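Derstead Black Backdrop Cloth & Hanging Kit

Home > Display & Events > Backdrops > Cloth
Sold by Allanton Display Supplies
In stock - usually out the door next working day

Plain black cloth for hanging behind a stall, a stage, a photo corner, a school display, a doorway you'd rather people didn't look through. Comes folded in a flat bag with a set of clips. No frame in this one, see further down for what it'll hang from.

What's in the bag
1 x black cloth, hemmed all round, one seam across the width
6 x small clips
1 x carry bag with drawstring
1 x instruction slip (you won't need it)

Sizes
Small - 200 cm wide x 200 cm drop
Standard - 300 cm wide x 220 cm drop
Side curtain - 150 cm wide x 220 cm drop, sold singly

If you want the sides closed off as well as the back, order a Standard and one or two side curtains. Same cloth, same dye lot if bought together. Bought months apart we can't promise it. Black is black till you put two next to each other.

About the seam
We get asked. The cloth is joined because the roll isn't wide enough for the full drop. Seam runs side to side. From the back of a hall you won't spot it, up close you will, and on a photo with strong light from above you might. Put your top line of lettering over it or well clear of it. Half on half off looks like a mistake.

Creases
It arrives folded so it arrives creased. Big rectangles, same as a tablecloth out of the packet. Options:
- hang it the night before, takes the worst out
- steamer from the back, keep it moving
- cool iron through a tea towel, never straight on the cloth, it goes shiny
Tumble dryer no. We've seen the results.

Hanging it
Clips along the top edge. Start at the corners, then the middle, then fill in. Too few clips and the top edge dips, and whatever you've pinned on dips with it, so a straight row of letters stops being straight by lunchtime. If you're putting anything on the front add more clips, they're cheap. Extra pack of 6 is in Related Items.

Fits over: pole and stand kits, curtain wire, picture rail with hooks, the top of most screens and partitions up to 20 mm thick. Doesn't fit: magnetic strip, thick shelving, anything round and greasy.

Letters on black

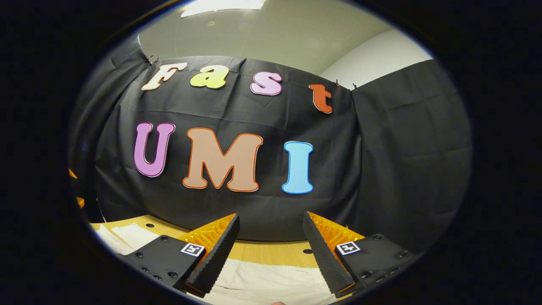

Pei-shan Ho
Display and soft furnishings buyer, Allanton

Cut-out letters are what most people end up putting on this cloth and it's what I'd do. Go big and go pale. Cream, pale pink, light blue, lavender - all of them stand off the black with no extra lighting. Yellow-green is good too. Red-orange is fine, a bit heavier. Dark green, navy, brown, forget it, you've paid for letters no one can read.

An outline helps. "Fast" over "UMI" in outlined letters, all different colours, and the outlines are what pull it together - orange round the cream F, orange again round the tan M. If you're cutting your own, cut the outline shape first out of the second colour and stick the letter on top. Takes longer, worth it.

Short word on top, capitals underneath and bigger, is an easy layout that works for nearly any name. Lay the lot out on the floor before you pin. Measure the gaps if you're fussy, or let them wander, bubbly letters forgive a lot. Stiff ones don't.

Pins: ordinary dressmaking pins for card up to 300 gsm, two per letter, three for a wide one like an M. Go in from the front at a slant and back out through the cloth. Heavier board needs sticky velcro dots, hook side on the letter. No hot glue please. No parcel tape either, it leaves a grey patch that won't wash out.

Pin after hanging. Pin first and you will be re-doing it on a stepladder.

Customer notes
"Used for the end of term show in June, three sides of the hall. Steamed it, looked smart. Clips are small but they held." - Elif Naz Bilgin
"Bit thinner than I expected, fine once there was a wall behind it. Would not hang it accross a window." - Meinrad Koller
"Seven letters on it for our club sign and no sagging after I put the spare clips on. Before that, yes, sagging." - Kam-wah Man

Goes with
Derstead Clips, pack of 6
Yeh Card Letters, rounded, mixed colours, by the letter
Sevus Pole & Stand Kit, Standard width
Velcro dots, white or black

Care
Cold hand wash, drip dry, hang strait after. Shake outdoors first, it picks up lint and pet hair like anything. Lint roller lives in our bag, should live in yours.

Delivery and returns
Up to two bags go small parcel, more than that goes by courier. Returns within 30 days if unpinned and in the bag. Pinholes count as used, sorry. Trade and schools, ask for the account form before ordering and not after.

Stock queries: I-hsuan Kan, warehouse desk, mornings only
Page updated 28 October 2018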